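Horkau ハンドグリッパー 交換用フィンガーパッド(青・縦リブ)左右セット
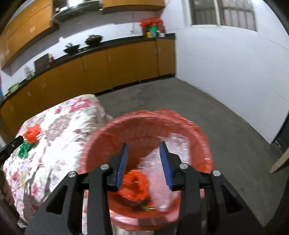 使用イメージ:赤いポリ袋と洗面器で片付け作業

商品番号 586 / 左右2枚1組 / Horkau ハンドグリッパー専用

こんにちは、担当の Kadri です!手持ちグリッパーで作業データを集めている方から「パッドってどのくらいで替えるの?」とよく聞かれるので、このページは商品説明半分、使い方のお約束半分で書きますね。

まずパッドの話。内側に細い縦のリブが入っていて、ポリ袋みたいなくしゃっとした薄物に向いています。わたしも前は平らなパッド派だったんですが、袋ものが多い日はもうこっちばかり使っています(洗うのはちょっと面倒です、溝にほこりが入るので)。

さて、お約束のほう。うちの作業基準「Furnier」では、一般のお宅で使うときに次のことをお願いしています。

・始める前に住んでいる方の了承をもらい、映ってほしくない物は先に片付けてもらう
・ジョーを全開と全閉で一度ずつ動かし、左右のパッドの高さがそろっているか見る
・ネジのゆるみを確認する。締めるときは左右交互に少しずつ
・コンロに火がついている間は台所で作業しない
・ジョーの間に指を入れない。もう片方の手は離しておく
・連続作業は50分まで。手首が痛くなったら時間前でも終わり!
・床で使ったパッドは、拭いてから寝具や食器にさわる

最後のひとつは Yolandi Ntuli さんの提案で10月の改訂から入りました。袋を床の容器に入れて、そのまま布団をつかんじゃう人、けっこう多いんですよね…(わたしもやりました)。

交換の目安は、開閉の回数よりリブの減り具合で見てください。先端の筋が指でなでて分からなくなったら替えどきです。片側だけ新品にすると物が傾いてつかめてしまうので、かならず左右いっしょにどうぞ。外したパッドに日付を書いて取っておくと、次の目安になって便利ですよ。

よくいただくお問い合わせ
Zoko の本体にも付きますか → 取付穴の位置がちがうので付きません。ごめんなさい!
洗剤は使えますか → 台所用の中性洗剤なら大丈夫です。アルコールはリブが硬くなるのでやめてください。
基準の紙だけほしいです → もちろんどうぞ。ご注文の備考欄に「Furnier 希望」と書いてください。28ページの冊子を同梱します。

価格 37ユーロ(税込、送料別)
発送元 Grīnberga 倉庫
ページ更新 2021年6月25日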